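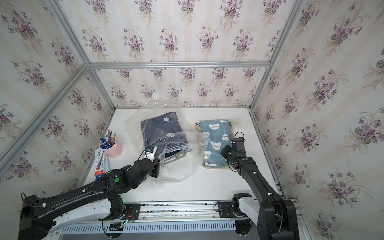

Chapter 4

Showing, Not Telling: Teaching a Robot by Hand

My first proper job in this field was getting a pair of robot arms to put a folded towel into a zipper bag. I'd been hired by a small outfit called Stendby, I had a fresh degree, and I told my new boss, Halfdan Eyvindsson, that I'd have it written by Friday. He was very kind about it. He went off to make a pot of tea and left me to get on.

By Friday I had a great many lines of code and a bag that stayed shut. I'd written rules for where the opening ought to be, rules for how far to lift the top layer of plastic, rules for what to do when the first rules failed (there were a lot of those). Every time the bag was put back on the table it had crumpled into some new shape, and my rules were all for the old one. Halfdan came back, sat down at the controls, and did the job himself, with his own hands steering the arms. Then he did it again, and again, with the recorder running. "Write that down," he said.

This chapter is about how we write that down. You met the arms themselves in Chapter 2 and the sums behind their joints in Chapter 3, so I'll take both as read. What we want now is a way for a person who can do a task to pass it on to a machine that can't, without anybody having to put the task into words.

4.1 Two ways of showing

There are two main ways to show a robot a task, and you'll hear people argue for one or the other as if it were football.

The first is to take hold of the arm and move it. The motors go slack (or nearly slack, with just enough push to hold the arm up against its own weight) and you lead the gripper through the job while the joint angles are saved. This is called kinaesthetic teaching, a dreadful mouthful, so most of us say hand guiding. It's lovely for one arm and a simple path. You feel the table through the arm when you touch it! But you're also standing in the way, your sleeves get into every recording, and with two arms you soon run out of hands. Try pinching the lip of a bag with one gripper while dragging the other across the table by its elbow and you'll see what I mean.

The second way is remote control, or teleoperation. You sit a little way off and work a set of controls, and the arms on the table copy you. Sometimes the controls are a pair of smaller arms with the same joints, which we call leaders, and the ones doing the work are the followers. Sometimes they're hand-held controllers, or a joystick, or (in a lab I visited in October, and I still dream about it) a pair of padded gloves that smelt of old trainers. Your hands stay out of the picture and both arms can move at once. 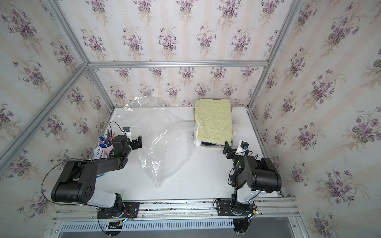

What you give up is touch. On most leader arms you can't feel the thing you're gripping, so you learn to do it by eye, and you squeeze harder than you need to for the first few days. Plastic bags are especially mean in this respect. They shine under the lights, you can see straight through them, and one layer looks very much like two. Nikola Janevski, who taught me to drive a pair of arms properly, used to make beginners spend a whole morning on nothing but picking up one edge of a bag and putting it down again. I thought this was a waste of my talents. My talents turned out to need the morning.

4.2 What gets saved

Each go at the task is called a demonstration, or an episode. Inside an episode we keep, at every tick of the clock, the position of each joint, how far each gripper is open, what the operator asked for, and the view from each camera. Notice that what the operator asked for and what the arm did are stored apart. They're rarely quite the same. The follower lags a little, and if it's leaning against something it may never get where it was told to go. That gap carries a surprising amount of information, and we'll come back to it in 4.5.

For the towel job we kept 168 episodes in the end. I threw out 54 more, mostly mine.

4.3 Good demonstrations and bad ones

What did I throw out? Anything where I stopped halfway to think, for a start. A learner that copies you will copy your dithering too, and I once watched an arm hang over a towel for what felt like a week, faithfully doing an impression of me wondering what was for lunch.

I did keep some of my fumbles, though. If you drop the edge of the bag and calmly pick it up again, that's worth having, as the robot will drop it as well and needs to have seen a way back. The ones to bin are those where you flail. You'll know them when you watch them back — and do watch them back, all of them, before you train anything.

Before you read on, have a go at this. Fold a tea towel and put it into a clear bag using only the thumb and first finger of each hand, keeping your wrists stiff. Do it several times over, and crumple the bag afresh before each go. Then jot down every point at which you changed your grip, and keep the list by you for section 4.4, where we start cutting episodes into stages.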